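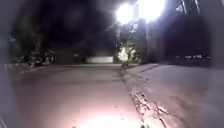 Figure 2. Paved path at night, with rougher ground to the right.

October
Halfdan Hviid

4.2 Hole elongation in dress belts

Belt makers talk at length about hides and very little about holes. The hole is where a belt spends its working life, and where most of the belts returned to us had given up. We therefore left the question of beauty to the catalogs and measured the hole.

Belts came from two makers, Skidard and Zolier, in black and dark brown. The Skidard belt is a single thickness of leather with a burnished edge. The Zolier is two layers glued and stitched around a filler, which the label describes as "heritage construction" and which our cutting knife described as cardboard. Each belt was buckled, pulled to a fixed load and released, 500 times, on a rig built from a clothes press. Hole length was read with calipers before the first pull and again after every 100.

The Skidard holes stretched early and then settled. Most of the change had happened by the second reading, after which the leather seemed to regard the matter as closed. The Zolier holes held their shape very well until the filler began to shift, and from that point the front layer and the back layer kept separate opinions about where the hole was. A wearer would notice this as a prong that has to be coaxed through. Several of our testers noticed it as a reason to wear suspenders.

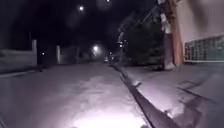
Leather Goods and Small Accessories Group

Prong shape mattered more than we had planned for. The flat prong on the Skov buckle spread the load across the end of the hole and left a neat oval. The round Kisen prong, which is handsomer and costs more, cut a small notch that grew with each reading. When we swapped the buckles between belts, the notch followed the Kisen buckle faithfully from one to the other. We report this with some regret, as the Kisen had been the favorite of everyone in the office, including the author, who still wears his.

Color made no difference we could detect. This will disappoint the tester who held that brown leather is "more relaxed," and who asked that the remark be recorded.

Conditioning was harder to judge. Belts treated with cream and rested for 30 days stretched a little further than untreated ones, but they also cracked less around the hole, and the two effects pull against each other in any sum of damage. We used one brand of cream and applied it by hand, with the evenness one would expect on a Saturday. A second series with a measured dose is described in Section 4.3, along with what it did to the shirts.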